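How to turn over a guest room between visitors (the fast way)

Posted in: Home, Hosting

OK quick one. People keep asking how I get the spare room done between guests when there's only a few hours in the gap. Checkout at 11, next people at 3. Four hours, and I also have a job. So - the order I do things in, what I skip, what I don't.

Bed first. Always. Floor last. 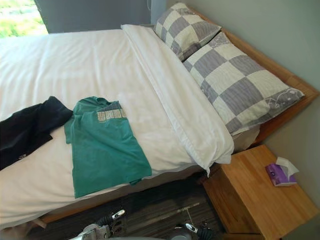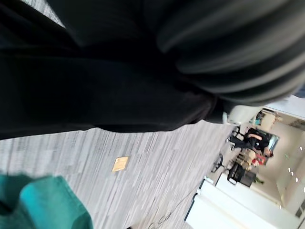 Before you start

Get everything in one trip. Clean sheets, towels, trash bag, microfiber cloths, spray bottle, vacuum. I keep it all in a tote on the hall shelf so I'm not running up and down. If you have stairs you already know.

Open the window. Even in winter, ten minutes. Then start the timer on your phone if you're the type.

Step 1. Strip it

Pillowcases, duvet cover, fitted sheet, in that order. Dump it all inside one pillowcase and carry the bundle out. Straight to the washer, start it before you do anything else. I set 44 minutes on the quick wash and that's my clock for the whole room.

Check the mattress protector while the bed's bare. Stain = wash it, put the backup on. You do have a backup? Get a backup. Mine are both from Greken, nothing fancy, they've held up fine.

Step 2. Dust top down

Bare bed, so do the dusty stuff now. Lamp shade, curtain rail, top of the headboard, windowsill, nightstand. Dry cloth first, damp cloth after. If you spray first you just make mud.

Open every drawer. Citlali Villaseñor (she cleans three rentals over on the Pultedside road and is much faster than me) told me to check drawers before anything goes back on the bed, and I've found a passport, chargers, one sock, more chargers. Put finds in a zip bag, write the name on it, message the guest the same day.

Step 3. Make the bed

Fitted sheet: do the two far corners first, then the near ones. Pull diagonal. If it pops off when you do the last corner the sheet is too shallow, no technique fixes that, buy deeper pockets.

White sheets. I fought this for years, I had a nice green set. But white can go in hot with bleach and everything matches when you loose a pillowcase.

Don't iron. Spray bottle, plain water, a light mist over the sheet, smooth out with your forearm. Leave it while you do the duvet cover. A few wrinkles are fine.

Duvet cover, the burrito way:

- Turn the cover inside out, lay it flat, opening at the foot
- Duvet on top, corners matched
- Roll both together from the head end down
- Flip the opening around the ends of the roll
- Unroll

Takes a minute once you've done it a few times. The first time takes ten and some swearing.

Then fold the duvet back toward the head end, one long roll, and leave it like that. Lets the mattress air and you can see if there's a hair on the sheet. Always one hair. Lint roller. Pull the duvet down over the bed right before the guests come, or leave it folded, I've done both.

Step 4. Towels and bits

One bath towel, one hand towel per person, stacked on the chair. Water glass upside down. Wifi card on the nightstand. I used to do chocolates. Marisol Jaramillo next door had hers melt into a pillow in May and that was the end of chocolates on our street.

Step 5. Floor

Everything off the floor before the vacuum comes near it. Bags, clothes, cords, scraps of paper. Cords especially, I've eaten two phone chargers with the vacuum and the belt smells for a week.

Go slow on carpet. Two passes, one each direction, start at the far wall and back out the door. Under the bed with the flat nozzle. Edges with the skinny one, maybe every third visit. My vacuum is a secondhand Sobczak and the hose is mostly tape now, still works.

Spots: blot, don't rub. Cold water and one drop of dish soap, dab, press with a dry towel, stand on the towel. Do this BEFORE vacuuming the rest so it has time to dry.

Step 6. Last look

Stand in the doorway. Then sit on the bed and look from there, you'll see a different room. Bulbs work? Trash empty? Window shut and heating on? Done.

What I skip

Walls. Inside of the closet, unless it smells. Washing the duvet itself - every 3 months is enough if the cover gets changed each time. Window glass, only when the sun comes in low and embarrasses me.

What it costs

I put 200 dollars into this at the start, mostly second and third sets of sheets. Best thing I did. With one set you're stuck waiting for the dryer. With three you make the bed right away and the wash can sit til evening.

Couple of questions from last time

Nicanor asked about scent sprays. No. Half of guests hate them. Open window.

Someone wanted to know about back to back bookings. I block Thursday every week now so the laundry can catch up. Lost a bit of income, got my evening back.

Printable checklist coming when I get to it. Next up is the bathroom, same idea, more gloves.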